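4.3 Setting the jaw range and checking tracking

Do this section after the grippers are paired (4.2) and before you record anything. Repeat it whenever a gripper has been opened for service or its cable has been swapped.

1. Start Gonine and open the Devices tab. Both grippers should be listed, left first. If only one shows up, close Gonine, reseat the cable and start again.

2. Select the left gripper and click Zero. Let the jaws close fully, then press Enter. Do not squeeze past the stop.

3. Open the jaws all the way and press Enter again. The raw count on the screen should be at least 200. Our own left unit reads 223.

4. Repeat steps 2 and 3 for the right gripper.

5. Click Save Range. The values go into the session profile, not the global one. To keep them for later sessions, tick Copy to Default.

Note: If the raw count jumps while the jaws are still, the filter is off. Turn it on under Devices > Signal and zero again.

6. Open the Tracking tab and hold both grippers over the table, jaws toward each other. Wait for both pose labels to turn green.

7. Move each gripper slowly to every corner of the table and back. The pose trace should be one unbroken line. A gap means the tracker lost the plate on top of the gripper. Tilt it back toward the head camera and redo that corner.

8. Click Start Trial. The trial runs for 300 frames and stops by itself. 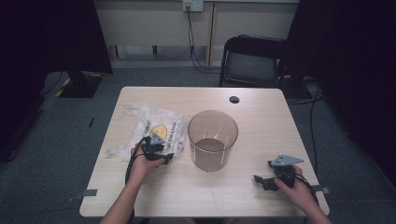
9. Open the trial in the viewer and step through it. Jaw width and pose should change on the same frame. An offset of 2 frames or less is fine. For anything larger, run Sync from the Tools menu and record a new trial.

Caution: Do not unplug a gripper while a trial is running. Gonine will not close the file properly and the trial cannot be recovered.

10. Label the trial "check" so the planner export skips it.

If Sync fails twice in a row, send the log folder to Keegan Lavoie along with the session profile.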